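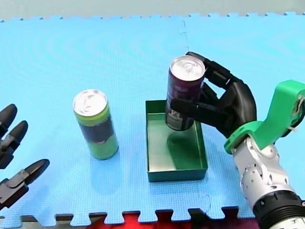

5. Setting up the can-to-tray task

By now both arms are bolted down, powered and talking to the Letano controller, so you get to do the fun part. Plan on 45 minutes the first time through.

You will need:
two slim drink cans
the green tray
the wrist bracket kit, with cable ties

5.1 Laying out the mat

1. Join the blue tiles and press the seam flat with your palm. A raised seam will tip the tray.
2. Set the tray on the mat beside the seam.
3. Stand one can to the left of the tray, with clear mat between them.
4. Open the left hand and park it at the left side of the mat. It stays there for the whole task.

Note: The ripple marks in the foam are normal and do not affect the hands.

5.2 Checking the wrist bracket

1. Turn off the arm and wait for the Stesix drive lights to go out.
2. Try to rock the green bracket by hand. If it moves, tighten its screws a little at a time, working corner to corner.
3. Tie the hand cable near the upper end of the bracket and leave a loop hanging down the side.
4. Turn the wrist by hand through its full range. The loop should never pull tight.

CAUTION: The bracket is 3D-printed. Stop turning as soon as a screw feels snug, or you will crush the plastic around it. Replace any bracket with a visible crack.

5.3 Teaching the grasp

1. Power up and choose Teach from the Dunstan menu.
2. Bring the right hand in from the side of the second can and close the fingers slowly, with the thumb across from them.
3. Set the grip limit to 400 and save. Go lower if the can wall starts to give – these cans dent easily, and a dented one will throw off every grasp after it.
4. Lift, move over the tray, and lower until the bottom of the can is just above the tray floor. Save this point as PLACE.

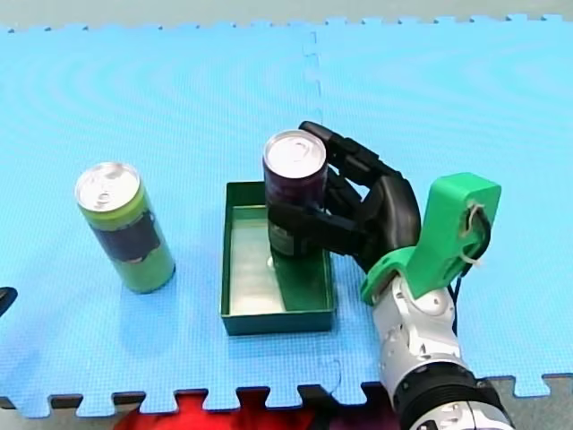
Figure 5-2. Right hand holding the purple can just above the tray floor, green can standing to the left.

5. Step the arm down 2 mm at a time until the can is resting on the tray, then save RELEASE.
6. Run the sequence 5 times at low speed with your hand near the stop button. It's a great feeling when the fingers let go and the can just stands there!

If the can tips on release, open the thumb first and save RELEASE again. This fix comes from Venkatesh Naidu at Sornevora, and it has been in our default sequence since January.

Section last revised Jun 14, 2020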